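August, still

Day four without a working water heater, and I have started to have opinions about soap.

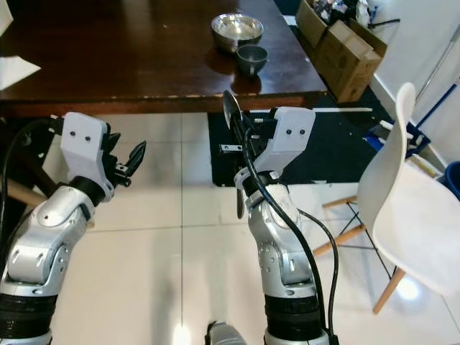

The man from Skokirance came between eight and noon, which in his case meant 12:40. He looked at the heater the way my grandfather used to look at other people's cars. Then he asked how old it was. I said it came with the house. He asked how old the house was. I said I'd have to check, and he wrote something down that was much longer than what I'd said.

The quote is $2469. I asked what the 69 was for and he said tax, and then he said it wasn't only tax, and then he went out to the truck for a while. There's a cheaper unit for $993, but it's meant for what he called a light household. I asked if I was a light household. I live alone and wash my hair maybe four times a week. He looked down the hall as if more of us might be coming and said he wouldn't feel good about it.

So I called Kamarul, who has owned three houses and talks about all of them like ex-wives. He told me not to sign anything. He said it was probably the element, a part that costs less than a pizza, and that he could swap it himself with a socket wrench. I reminded him about my garbage disposal. He said that was a different situation. It was a different situation in that it was under the sink.

Told him I'd think about it. I have been thinking about it since lunch and have so far thought about: whether I could join a gym just for the showers, whether you can get scurvy from being cold (no), and whether Mom's old stockpot is big enough to heat a bath. It's not. It takes eleven trips from the stove, and by the last one the first one has gone cold, and then you are a grown woman sitting in four inches of lukewarm water, holding a stockpot. I did this on the second night. I don't plan to do it again.

Called the Avumside number next, since they did the furnace two winters ago and I remembered them as nice. They are nice. The woman on the phone called me hon and said they could have somebody out in nine days. I said I had no hot water. She said oh no, in a really lovely voice, and then said nine days again.

Went over to Lensa's at five to use her shower. I brought peaches so it would look like a visit. She saw the towel under my arm and took the peaches anyway. Her shower has a handle that goes from arctic to lava with nothing in between, except for one spot you find by breathing on it, but I stood in there until my fingers wrinkled and would have paid rent. When I came out she had made the tomato thing with the stale bread and we ate on the back steps with our feet in the grass. She says her own heater is from 1990-something and she never looks at it directly, in case that sets it off. I think this is as good a maintenance plan as any I've heard this week.

She also said, not unkindly, that I'm not really mad about the heater. I said I was extremely mad about the heater. She said okay. We had some of the peaches. They weren't quite ripe, which I blame on the man at the stand, who squeezed one for me and nodded.

She's a little bit right. I had that money set aside for the trip to Lereton in the fall, and I'd gotten as far as picking out the room, the one with the slanted ceiling and the view of the ferry. I'd been going around all summer being a person who was about to go somewhere. Now I'm going to be a person with forty gallons of hot water in the basement, behind the Christmas boxes, where it can be enjoyed by the spiders.

Home by 8:30. Found the paperwork for the old heater in the kitchen drawer, under the takeout menus and the warranty for a blender I gave away. It's a Rondonuwu. Receipt for $689, installed by somebody whose signature is just a loop. I looked up the warranty terms with my heart actually going a little faster and it ran out in May.

May!

Kamarul texted at ten to say he'd found his socket wrench. There was a picture of it attached, and a thumbs up. I haven't answered. If I say yes I'm out the price of a pizza and possibly a wall. If I say no I have to call the Skokirance man back and tell him we are a heavy household after all.

Washed my face in cold water. Went to bed in socks, in August – the left one has a hole. Must buy socks. Must also return Lensa's towel, which I seem to have taken home instead of mine.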